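Section 3. First fill, flushing and taste test

By now the Unda should be out of its box, the lid should be on, and the bag of spare washers should be somewhere you will never find it again. Put the washers in a drawer before going on.

You will need a sink, a jug, a cup and 30 minutes. Most of the 30 minutes is waiting.

1. Soak the cartridge in cold tap water until it stops fizzing.
2. Push the cartridge into the upper tank and turn it clockwise until it clicks. A cartridge that turns forever is upside down.
3. Close the tap on the lower tank. Check it again.
4. Fill the upper tank to the line marked MAX. Water above the line will come out of the lid and head for the nearest phone charger.

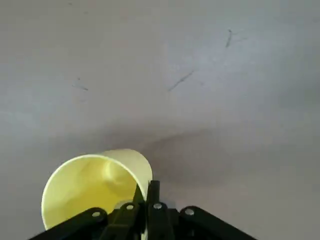 The first two tankfuls are for the drain. They carry fine black dust from the carbon, which is harmless, though it makes tea look like a mistake. Run off a little from the tap now and then to see how it's coming along. A pale cup shows the dust far better than a dark mug, and a yellow plastic one like this does the job nicely, as long as you stand it up before opening the tap.

5. Empty both tankfuls into the sink or onto a plant you have no strong feelings about.
6. Fill again. If you still see black specks after the third tankful, see Section 8, Cloudy or Speckled Water.

CAUTION: Never use hot water. The cartridge will not forgive you, and the Firamix warranty won't either.

Choosing a spot

A full Unda is heavy. Choose a flat, solid surface and leave the tap hanging over the edge so a jug fits beneath it. Folding tables, stacked magazines and the top of the fridge have all been tried by customers, and we have the letters.

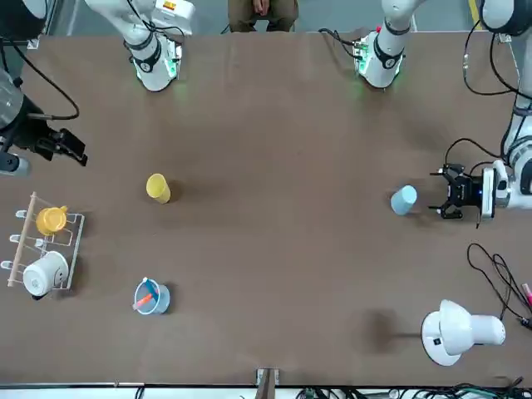 Fig. 3-2. Large table, seating on the far side.

7. Set the stand down first, then the empty tanks, then the water. Doing it in the opposite order is a workout.
8. Keep the unit out of direct sun. Green water is covered in Section 9, reluctantly.

Note: Owners of the older Eltlow stand should fit the rubber feet before filling. Without them the stand travels.
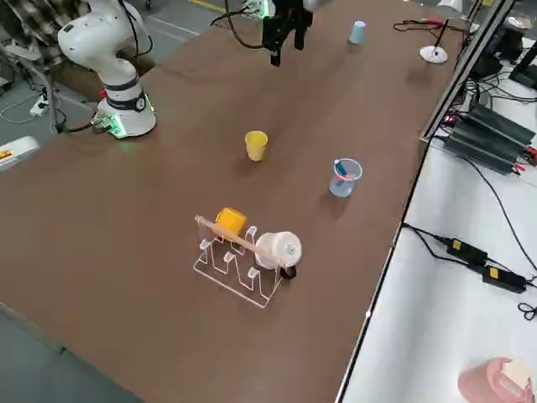 Last changed: Thu 19 October (I. Magsi)

Changes to this section: soaking step moved to the front, where people might read it. Part number for the tap washer corrected to 123. The September version gave the number for the lid knob, and we apologize to everyone who now owns a spare knob.

9. Pour a cup from the tap and taste it. It should taste of very little.
10. Write today's date on the sticker supplied and put it on the back of the upper tank. Replace the cartridge when the water slows to a sulky drip, or after 2 months of daily use.

If the tap leaks, tighten the inside nut by hand. Do not use a wrench. Continue to Section 4, Cleaning.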